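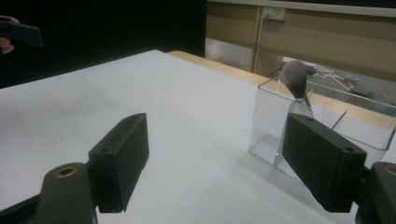

Dridstead issues practice document for hand-held gripper work

Wednesday, February 15, 2023

The Dridstead working group on manual demonstration tools has published the first full edition of its practice document for hand-held grippers used at shared tables. The text replaces the draft circulated last July and takes effect at member sites immediately. It runs to 21 clauses and two annexes.

The document applies to grippers carried and operated by a person, with or without an onboard camera, when they are used to handle loose objects on a work surface. Fixed arms are outside its scope, as are collaborative robots of any kind, which remain under the existing site safety rules. A tool that can be removed from an arm and used by hand is covered for as long as it is in the hand.

Comments on the draft were accepted for six weeks. The group received 116, of which 103 were resolved by a change to the wording or by a written reply. The remainder concern tools with powered fingers and have been carried over to the next edition.

Table and surroundings

Clause 4 deals with the work surface. Tables must have a matte finish and be fixed or heavy enough not to shift when an operator leans on the edge. The surface must be a single color over the whole working area. White is permitted. The draft had called for mid-gray, and several members objected that this would mean resurfacing tables already in service.

Lighting is treated in the same clause. The draft set a limit on the variation in brightness across the surface. The limit has been dropped, and sites must now record the arrangement of lamps and window coverings at the start of each working day and again after any change. Soft shadows and gradual shading are acceptable. Hard-edged shadows that move with the operator are to be avoided where the room allows it.

The clear zone at the back and sides of a table is set at 900 mm for new installations. Existing tables that stand against a wall or against other furniture may stay where they are, provided that no operator is required to work from the obstructed side. Cables within reach of the operator must be held along a wall, a trim strip or a table leg. Outlets may be used at any height, but a cable may not cross the working area or hang over the edge of the table.

Storage below and behind the table is not regulated. A proposal to require closed shelving was withdrawn after the second comment meeting.

Finger condition

Clauses 7 through 9 cover the gripper itself. Fingers are to be checked before each session for cracks, missing screws and play at the mount. The check is made with the fingers fully open and again with them closed on a flat gauge. Contact faces must meet along their full height. Where fingers pivot in a lined bore, the lining must be seated flush or in the position given by the supplier, and must not turn by hand.

Printed fingers are allowed. The material and print settings must be recorded for each batch, and a replacement finger from a different batch has to be entered as a change of tool. Both fingers of a pair must be replaced together. Mühlbauer, which supplies finger sets to several of the member sites, had asked for single replacement to be allowed when the remaining finger passed the gauge check. The group declined, citing unequal wear at the pad face, but will look at the matter again if test results are submitted.

No color is specified for fingers. The two fingers of a pair must match, and the color must differ clearly from that of the table.

Two operators at one table

The longest section, clause 11, concerns tables used by more than one person. Each operator must have an assigned area, and the boundary between areas must be agreed before work starts. It may be marked on the surface only if the marking can be removed without residue. Operators standing opposite one another may reach across the boundary one at a time, after a spoken call.

A gripper that is not in use must be held clear of the surface or placed in a rest. It may not be laid among the objects being handled. An operator who is waiting keeps the fingers open and the hand still.

The draft had prohibited a second tool anywhere in view while a session was being recorded. That prohibition is gone. The published text states that a second operator's hand or tool may appear, provided its presence is entered in the session log and the operator has given written consent to be recorded. Consent covers hands and forearms by default. Any recording that shows a face is handled under a separate procedure in Annex B.

"The old wording was not being followed at any site we visited," said Sieglinde Böttcher, who edited clauses 10 through 14. "We would sooner have an accurate log of two people at a table than a rule that produces logs saying there was one."

Containers and soft objects

Clause 13 is new. It was added in response to comments on transparent containers, which are difficult to judge by eye at the far side of a table and are easily struck by a finger on approach. Clear boxes, bins and dividers may be used without added markings. Before the first session of the day the operator must confirm that the container stands flat and that any insert is secure. A container with a chipped or cracked wall is to be removed from use. Tape repairs are not accepted.

Long or thin items standing in a container must not project toward the operator at eye height. The clause gives sticks, rods and brush handles as typical cases. Items that rise above the rim are permitted if they can be lifted out without tipping the container.

Soft and fibrous objects are dealt with in a short paragraph of the same clause. Brush heads, fleece and similar items shed material that collects at the finger pads and in the pivot. Pads are to be wiped after any session in which such objects have been handled, and the pivot is to be brushed out at the end of the day. Sosata submitted a request for a fixed cleaning interval by number of grasps. The group judged that grasp counts were not kept consistently enough for this to be enforced.

Records

Annex A sets out the session log. Required entries are the tool and finger batch, the table, the lighting arrangement, the operators present, the objects and containers used, and any contact with the table or a container that was not part of the task. Unplanned contact must be entered even when nothing was damaged or displaced. Free text is allowed in one field only.

Logs may be kept on paper or electronically. Paper logs must be transcribed within five working days. Sites using the Rukex logging template may continue with it until the next edition, with one additional field for the second operator. The field order in the template differs from that in Annex A, and this has been accepted.

Deviations from any clause may be approved locally for a single session. A deviation that is repeated has to be reported to the working group with the reason and the dates. The group will publish a list of reported deviations with the site names removed.

Transition

Sites have until the end of July to bring existing tables into line with clause 4 and to complete the first round of finger records. Clause 11 and Annex B allow no transition period. Consent forms signed under the draft remain valid if they name the recording of hands. Forms that refer only to "participation" must be signed again.

New operators must complete a supervised session before working at a shared table. The supervisor may be any operator already listed at the site. Operators who were trained under the draft do not need to repeat the session, but must sign for having read clauses 11 and 13.

Work on the second edition will cover powered fingers, left-handed tool layouts and a revised gauge for curved pads. Proposals should cite the clause number and give replacement wording. General comments without wording will be recorded but will not receive an individual reply.

Copies of the document are available to member sites from the Dridstead office. The log template and the gauge drawing are supplied as separate files.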